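Home | Stories | Essays | Archive | Submit

The Meter at Stedell

14 shares | 6 comments

The pumping station at Stedell had one operator on the night shift and two meters. The first meter measured water leaving the reservoir. The second, at the bottom of the hill, measured water arriving in the town. The difference between them was entered in a ledger at four in the morning, when demand was lowest, and the ledger went back 74 years.

The difference was always a loss. Pipes leak. The old main had been laid in cast iron with lead joints, and the accepted loss was 30 gallons an hour. When the figure rose above that, the operator filled out a form and a crew from Etberg came to dig. When it fell, no form existed.

In February it fell. The operator read the lower meter twice, then walked back up the hill and read the upper one. More water was reaching the town than was leaving the reservoir. The surplus was small, 11 gallons an hour, well inside the error of the older instrument. She wrote it down with a minus sign in the loss column and initialed it.

The next night it was 19. The night after that she brought a Khunthong portable gauge from the equipment locker, clamped it to the main below the second valve, and let it settle for an hour. It agreed with the lower meter to the second decimal.

There were ordinary explanations and she went through them in the order given by the manual. A spring could enter a main only if the pressure outside exceeded the pressure inside, and the inside pressure was 74 pounds. A cross connection would need a second supply, and the closest one belonged to Rukis, on the far side of the river, with no pipe between. A fault in the upper meter was the most likely. She swapped it for the spare on Friday, with the day supervisor's approval, and the surplus went to 26.

She slept badly during the day. Her apartment was on the second floor above the bakery, and the delivery trucks began at six. She would lie down at seven, get up at one, and sit for a while in the kitchen with the blinds half open and the ledger pages she had copied by hand.

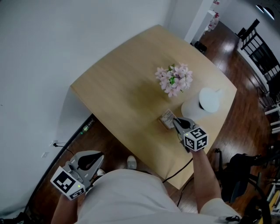
Pink flowers on the table, with the white container beside them.

She had started copying from the earliest volume. The first operator wrote in pencil and pressed hard. His losses were low, as they should be in a new main, and they rose slowly through the decades as the joints worked loose. She added the hourly figures by month, then by year, allowing for the repairs. It took her most of two weeks. The arithmetic was simple but there was a great deal of it.

The total for the worst year was 1160 thousand gallons. All of it had gone into the hill. The hill was clay over shale, and according to the survey drawings there was no outlet on either side. The low field stayed dry. The survey crew had noted this in the margin and had not followed it up.

By the end of the month the surplus was 30 gallons an hour, exactly equal to the accepted loss. It stayed there. She tested the water at the lower tap. It was hard, clear, free of chlorine, and colder than the supply by four degrees. The treatment plant had begun adding chlorine in the ledger's ninth year.

She worked out how long it would take. At the present rate the hill would return the first eight years of leakage in 824 days, and after that the water should begin to smell of chlorine. She checked the figure with the adding machine and got the same result – 824, with a remainder she rounded down.

Then she considered the form. It had a box for the date, a box for the loss and a box for the suspected location. She wrote the date. In the second box she put the minus sign and the number. In the third she wrote "hill," crossed it out, and wrote the valve number instead, so that the crew would know where to park.

The crew came from Etberg with a backhoe. They opened the ground below the second valve and exposed twelve feet of main, including one joint. The foreman ran his glove along the underside of the joint and showed it to her. The lead was bright, and the clay around it was dry enough to crumble. He asked whether she wanted it filled back in.

She told him to leave it open until four.

Previous story | Next story | Back to top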